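Can our visitors try the robot task on the open day, or is it better to only show it?

Khôi Nghiêm
Posted in Clubs and events, September

Good evening to all. I am helping at the learning centre in Sầm, where we have an open day this month. The robot class would like to show something to the families. We have no real robot to show, only the simulator Zulel on two computers, and one big screen on the wall of room 506.

In the class we do a household task. The robot stands at a dining table, it must find the correct object, and it must bring the object to the place we ask. My colleagues do not agree what to do with this on the open day. One says the visitors should sit down and control the arm themselves. The other says it will be slow, people will get stuck, and the queue will go out of the door. She wants that we run the task ourselves and talk over it.

We expect about 30 people at the same time in the busiest hour, many with small children. Each group has perhaps ten minutes with us before they go to the chemistry room. Has anybody done such a demonstration in the simulator? I would like to know what went wrong, too. Thank you in advance and sorry for my English.

Siebe Hoekstra
Only show it. Kids will fight over the mouse.

Also bring a long cable.

Khôi Nghiêm
Thank you Siebe. Long cable for the screen or for the network?

Siebe Hoekstra
Both

Thoa Cao
I was a visitor and not an organiser, so please read my reply with this in mind. Last year I went with my son to the open day at Vakier, where they had a simulated kitchen on a screen. The young man was very kind, but he explained the menus of the program for a long time and the robot did not move. When it moved at last, my son was already under the table with another boy.

For me the best part was when he asked the children where the robot should put a cup, and then it went there. So if you only show it, please let the people choose something. I would also put the chairs away from the front row, because small children cannot see past adults who sit down and stay.

I don't know the program Zulel, so I can't help with that part.

Hạnh Châu
Hello Khôi, we do this with my group two times each year, also with Zulel, and I think you can have a little of both. I write how we do it now. It was not so good the first time.

One of us controls the arm, and the visitors give the orders. We call our robot Oka, and the children speak to the screen as if it can hear them: "Oka, take the pen!" Then our operator does it. You don't need to teach anybody the keys, and a whole group takes part. If there is a quiet moment and an older pupil asks politely, we give them the controls for one try.

Some things we have learned:

Save the starting position before the doors open and learn how to load it quickly. We load it again for each group, even when the last group did not finish. In the first year we tried to put all the objects back by hand with the gripper and it took longer than the demonstration.

Keep the number of objects small. We had a table full of fruit and dishes, and the visitors were speaking all at once. Now there are 4 things on the table that I talk about, and the plant is one of them. I ask the children which one the robot must be careful not to touch, and they always answer before the parents.

Use the robot's own camera for the big screen. We tried the view from the ceiling, which is easier to understand, but people thought it was a film. With the robot's view they see pieces of its own body at the bottom, and they begin to ask questions. Somebody will ask what the black and white square is. I say it is a marker which a camera can recognise easily, and this was enough for everybody so far.

Choose an easy first order. Ours is to put the pink and purple pen in the dark grey bowl. The bowl is deep and wide open, so the operator has some space for mistakes. The small silvery thing behind it we keep for the last minute, if the group is patient. It is difficult to hold and I don't promise anything.

About the ten minutes: I would plan for seven. The groups never arrive together, and the people from the chemistry room will come back to ask you where the toilets are.

Our starting position, with the blue chairs left where they are:
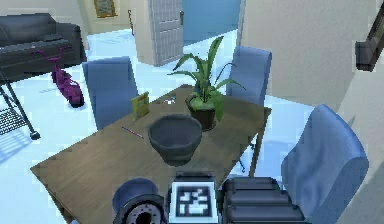
More threads in Clubs and events

How loud can a robot class be next to a library? (asked by Ertuğrul Uysal)
Zulel starts with a black window on the second screen
Signs for an open day in two languages, which one goes on top?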